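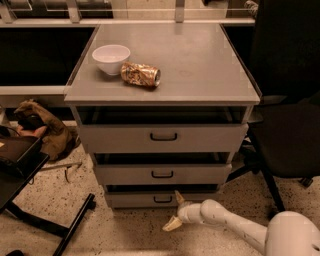 Gray metal drawer cabinet with raised lip around the top

The Gincombe Drawer Cabinet

We've been selling shop furniture at Mapplebeck long enough to know that folks get attached to a good cabinet, and the Gincombe is the one our customers keep coming back for (some of you have three!). It's the sort of thing you buy for the garage and then find yourself wanting in the laundry room, the pottery shed and the spare bedroom where you keep the gift wrap.

The top has a thin raised lip along its edges, so pencils and stray screws tend to stay put, and it reaches out a little past the body, which gives you a handy place to grab when you're shuffling furniture. Each drawer holds up to 73 pounds, and please do spread the weight out, heavy things low down.

Ships flat on a pallet or fully built, your choice. Vlasta Ionescu in our order office is happy to talk through doorways and stairs with you before you commit, and she's very patient about it.

Item no. 283
Price: $550, built or flat
Spare drawer keys: $25 the pair
Wipe clean with a soft cloth and mild dish soap. No scouring pads, please!

Matching Brison workbenches are listed on the next page.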